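发件人：布料与缝补邮件列表成员
日期：2023年5月11日，星期四
主题：Re: 旧毛料裤子还值不值得改？

大家好！

看到这个帖子我实在忍不住要插一句，毛料是我最爱聊的题目。先把前面那封信引在下面，方便刚加入列表的朋友接上。

> 家里翻出几条旧的深灰毛料裤，料子摸着还行，但是腰大了，裤脚也磨毛了。
> 裁缝说改一条的钱差不多能买条新的。另外我一直分不清哪些能水洗，
> 哪些只能干洗，标签早就剪掉了。有没有人自己动手改过？
> 还有，改之前到底要不要先缩水？
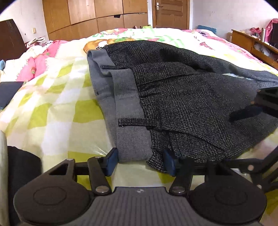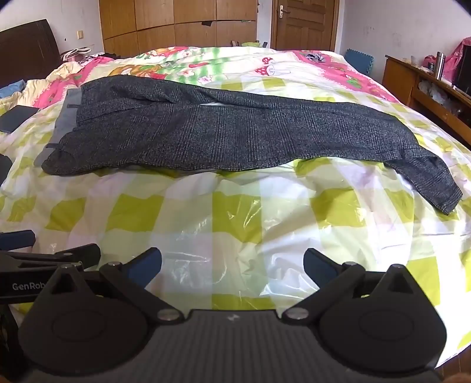

值得改，非常值得！我这些年改过的裤子里，最耐看的几乎都是这种深灰色的料子。做新手练习尤其合适：纹理有起伏，颜色又深，针脚稍微歪一点，穿上身根本看不出来（浅色平纹布可就没这么宽容了）。动手之前把裤子像照片里那样摊在床上，先别急着拿剪刀，顺着裤缝摸一遍，看看缝份里还藏着多少余量。老裤子的后中缝往往留得很大方，放腰收腰都有余地，新裤子经常省得只剩一条窄边，想放也没得放。

说到缩水。标签没了，就一律当它会缩。我的办法是不下水，只用蒸汽：垫一块湿棉布，熨斗悬着喷，布面潮透以后平摊晾一夜，第二天再量尺寸。要是想试试能不能水洗，从裤脚折边里剪一小块下来，描在纸上，冷水加一点羊毛洗涤剂泡5分钟，晾干了放回纸上比。缩得厉害或者表面发毡，就老老实实送干洗。混纺的料子很多其实能手洗，但里面的腰衬和口袋布未必跟得上，洗完腰头起泡是最让人心疼的，外面平平整整，里子皱成一团。

收腰我推荐从后中缝下手，别动侧缝，动了侧缝口袋会跑位。先拆腰头中间那一段，再拆后裆缝，拆到臀围最宽处往上一点就停。每边收的量自己试，用长针脚假缝，穿上坐下、蹲下、上楼梯都走一遍！我第一次改的时候只站着照镜子，美得不行，结果一坐下就后悔了。总共收3厘米以内，后袋的位置不会显得别扭，再多就得考虑把后袋也挪一挪，那是另一个工程，我单独写过一封，列表存档里搜“后袋”应该找得到。

裤脚磨毛，最省事的是往上提一点，把磨损的那道折痕藏到里面去，再缝一圈裤脚贴边带。我用的是Jornetti的斜纹带，6毫米厚的那种垫肩料千万别拿来凑合（有人问过，所以写一句）。线呢，粗纺毛料用丝线最舒服，有弹性，拉紧了也不容易勒断纤维。Seltport的丝线颜色很全，深灰就有好几个，买之前最好带一小块布边去店里对着自然光看，屏幕上的灰全是骗人的。

至于格子料，对格是绕不开的。细小的暗格远看像素色，很多人就当素色来缝，成品站远了也确实没事。可是后中缝收进去以后，横向的线如果一边高一边低，自己低头一看会难受一整天。我会每隔一小段横着别一根针，两层的横线都扎准了再假缝，慢是慢，值！

最后是钱的问题。裁缝的报价不算离谱，拆腰头真的很费工。不过线、贴边带、划粉加起来花不了多少，自己改第一条大概要搭进去一个周末，第二条就快多了。我去年1月在Clerunar旧货市集买过一条二手毛料裤，400克的厚料，腰大得能塞进去一个枕头，改完穿到现在，膝盖还一点没鼓包。

如果你愿意，下封信把后中缝里面的缝份拍一张发上来，再写一下现在的腰围和想要的腰围，我们一起看看能收多少。裤脚的磨损是在折痕上还是在后跟那一侧，也请说一声，两种补法不太一样。

祝针脚顺利！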